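The Night Shift on the Pistthorpe Line
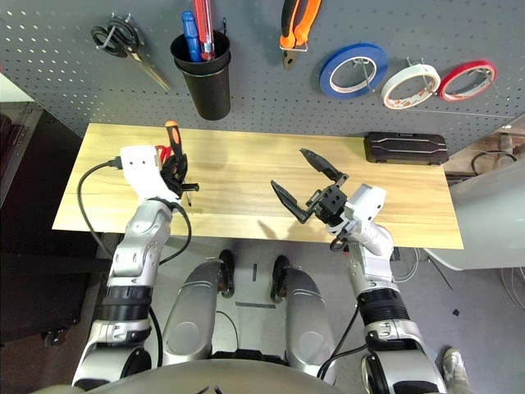
Scissors, screwdrivers, pliers and tape on a pegboard above a wooden tabletop.

The water came over the rails near Kukau a little before midnight, and the last train of the evening stopped 4 miles short of Pistthorpe with its lights on and its doors shut. Passengers waited three hours for a bus. The line stayed closed for eight days.

That was in November. Trains have been running again since the start of winter, but the slow order through the Bhuiyan cutting was lifted only on 27th February, and for people who use the route every day that was the real end of it.

Jahangir Thambiah was the track supervisor on call. He drove out as far as the road allowed and walked the rest with a flashlight. The ballast had washed out from under both rails for the length of two coaches, and the slope above was still moving. He asked for the power to be cut and sent his crew back to the road.

"You want to start digging," he says. "You can't start digging when the hill hasn't finished."

The crew waited until morning. By then a culvert under the cutting had blocked with branches and fence wire, and water was backing up on the uphill side. Clearing it took most of two days. Only then could the stone trains come in from the Grivolell quarry, running at walking pace on the one track judged safe.

The railroad counted 1,564 passengers moved by bus on the first full day. The trip to Pistthorpe, normally 40 minutes, took more than two hours on the back roads. Some riders gave up and stayed with relatives. The high school at Kukau moved its start time and kept it there until the trains came back.

Fotis Karamanlidis runs the ticket office at Pistthorpe. He wrote the bus times on a sheet of paper each morning and taped it to the window — the departure board was still showing trains that did not exist. He thinks the buses were handled well enough. The announcements were not.

"People will put up with a delay," he says. "They want to know how long."

The culvert has since been replaced with a wider one, and drains have been cut along the top of the slope. A rain gauge at Bhuiyan now sends a reading to the control room every few minutes. If it passes a set level, trains are held at Kukau until someone has walked the track.

It has happened twice so far. Both times Thambiah made the walk himself, and both times the first train went through before breakfast.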